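器材角：架子、管子和盖子

首页 > 相册 > 湿实验室 > 器材角

这一组照片拍的是我们台面上最没有存在感的东西：试管架、离心管、盖子、标签。大仪器都有自己的专页，有型号，有培训登记表，有人给它写诗（真有，贴在冷冻柜侧面，落款 Ingrid Blackwood，押韵押得很勉强）。试管架什么都没有，连个名字都是我们硬给的。于是七月里一个下午，我把抽屉翻了一遍，打算给它们补个名分。

相册原计划放一大批，后来服务器清理，旧图一并搬去了 Rumach 的归档盘，链接还没补上。文字说明我舍不得删，先留着，等图回来各就各位。

一、架子的来历

实验室的架子分两派。一派是 Javia 的老货，孔大，管子插进去会晃，像坐在过宽的椅子上。另一派是后来陆续买的，孔小，新管子要稍微拧一下才肯下去。两派混用，谁也没统一过谁。有人提过按颜色分组，蓝的归样品，别的归试剂，执行了一个星期，星期日来加班的人第一个破戒。

二、关于盖子

盖子颜色本来是有含义的。墙上那张对照表写得清清楚楚，可惜打印机当时缺墨，黄和浅黄印出来一个样，绿和浅绿也一个样。新来的学生问我差别在哪里，我说差别在标签上。请看标签。

盖子丢得比管子快。抽屉里那个铁盒装了 28 个落单的盖子，一个都配不上现有的管子，可每次大扫除都有人替它们求情。我也求过。

三、关于标签

标签纸一卷 200 张，Kershaw 牌，背胶好得过分，撕的时候要连指甲一起赔进去。正确的贴法是顺着管身竖贴，字头朝盖子，写日期、缩写、稀释倍数。实际见过的写法包括“新的”“更新的”“这个才对”，以及一个孤零零的问号。

用圆珠笔写标签的人，请去借一支记号笔，不必还给我，反正也不是我的。

四、尖底的麻烦

锥形底的管子好处很多，沉淀聚得拢，吸得干净，唯独不会自己站着。离开架子，它只有躺下这一种姿势，而且躺得理直气壮。台面上常备 50 毫升管的泡沫座，一共 13 个，能找到的永远少于这个数。
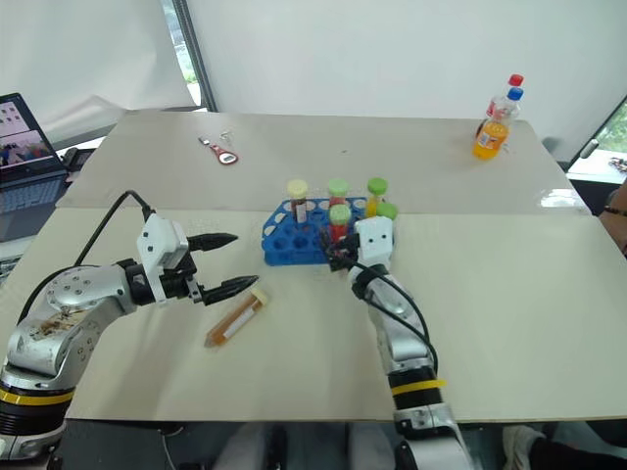 页面最后更改：七月，星期日，16:40

白台面，蓝架子，空孔不少。后排左边那支淡黄盖，里面深红褐色，贴着白标签；旁边浅绿盖的是红色液体，右后方绿盖的装着黄色液体。前面横着一支奶黄盖的离心管，橙褐色，尖头冲左下，第四节说的就是这个姿势。

台面是两块板拼的，中间那道缝我盯了很久。打扫的时候请沿着缝擦，别横着擦，横着擦只是把东西请进缝里住下。那几处淡淡的印子我用酒精对付过，没赢，下次换 Bistent 的清洁膏试试。

五、待补

离心机旁边那排矮架，还没拍。
抽屉里的铁盒，拍了，糊了。
缺墨的对照表，重印之后再拍，不然等于没拍。
冷冻柜侧面的诗，作者不同意。

谁手里有 Javia 老架子刚拆封时的照片，请发给我，哪怕只拍到一个角。归档盘里的旧图如果先被你找到，也请别顺手改文件名，上次改完以后“架子二”成了“架子最终”，后面还有一张“架子最终二”。

返回相册 | 上一组：移液器的一生 | 下一组：水槽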